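Table and Place Setting Check, Shared Dining Corner
Krishnan House, ground floor
Checked 21 March 2024
Checklist version 2

Comments are written in under each line. I love doing this one, so they run long. Skip to the follow-up list if you only want the jobs.

PART A. THE TABLE

A1. Table stands level and does not rock
OK. I leaned on all the corners and then on the long sides. Solid! The felt pads we stuck on in September are still in place and have hardly worn.

A2. Top is smooth, no splinters or raised grain
OK. Ran a dry cotton cloth over the whole surface in both directions and it never snagged once. It really is a lovely piece of wood and the light on it in the morning is a treat.

A3. Edges and corners
OK with a note. One underside edge feels rougher than the others, near where people rest their knees. Fine sandpaper, ten minutes. Not urgent.

A4. Fixings underneath
OK. All bolts hand tight, then a quarter turn with the key. The key lives in drawer 32, please put it back there (it was in with the tea towels again).

A5. Finish is food safe and in good condition
OK. We are still on the Ploltamik oil and I am so pleased with how it has held up. Next coat when water stops beading. It was beading nicely today.

PART B. PLATES AND BOWLS

B1. No chips, cracks or crazing
One fail. I ran a fingertip around every rim, which is the only way to find the tiny ones. A side plate from the back of the cupboard has a nick you could easily miss by eye. It has been wrapped, labeled and taken out of use.

B2. Bowls sit flat on their plates without sliding
OK. The green plates are great for this. The wide rim catches a drip and gives you somewhere to put your thumbs, so you can carry hot soup without touching the bowl. Please carry them this way, bowl and plate together, two hands.

B3. Bowls filled to a safe level
Not tested, no meal was on. The rule is still two fingers below the lip.

B4. Stacks in the cupboard
Needs attention. Bowls were nested too deep and I had to wiggle the bottom one loose. Shorter stacks, please, with the heavy ones on the lower shelf.

PART C. FLATWARE

C1. Handles straight, no loose joints
OK. Every piece passed. The gold set from Karnavano has been a delight, and it feels good in the hand too.

C2. Fork tines even and not bent inward
OK. Hold the fork up side-on and look along it. A bent tine jumps right out at you.

C3. Finish not flaking
OK. No flakes on a white cloth after a firm rub. Keep using the soft sponge on these, never the green scourer. Item 119 in the kitchen stock book is the right sponge if you need to reorder.

C4. Utensils set down flat, clear of the table edge
OK. A handle that pokes out over the edge gets caught by a sleeve, and then the whole lot goes. Lay everything well in.

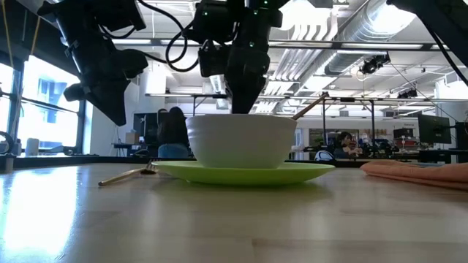

Gold flatware and the green plate on the wooden table.

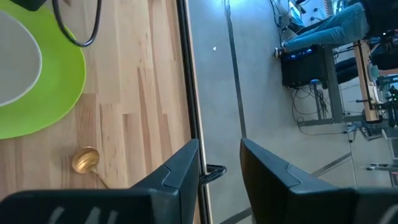
PART D. NAPKINS AND CLOTHS

D1. Clean, dry and folded
OK. The whole drawer was fresh and it smelled wonderful. Thank you to whoever did the ironing, those folds are crisp!

D2. Kept away from candles and warmers
OK. The candle holders are on the sideboard and that is where they should stay until the table is fully laid.

D3. Washed at the right heat
OK. Colored napkins on the cool wash by themselves. They still let go of a little dye.

PART E. FLOOR AND SEATING

E1. Chairs pushed in and walkways open
OK. I walked the full loop with a loaded tray and didn't have to turn sideways anywhere, which is a big improvement on last time.

E2. Floor mat lies flat
Fail, easy fix. The corner by the door curls up. The Flasex grip tape is perfect for this and there is most of a roll left in the cupboard.

FOLLOW-UP
Tape down the mat corner. Do this first.
Sand the underside edge (A3).
Restack the bowls (B4).
Replace the chipped side plate.

Score: not quite 100, but so close. Pin this copy inside the cupboard door and initial each job when it is finished.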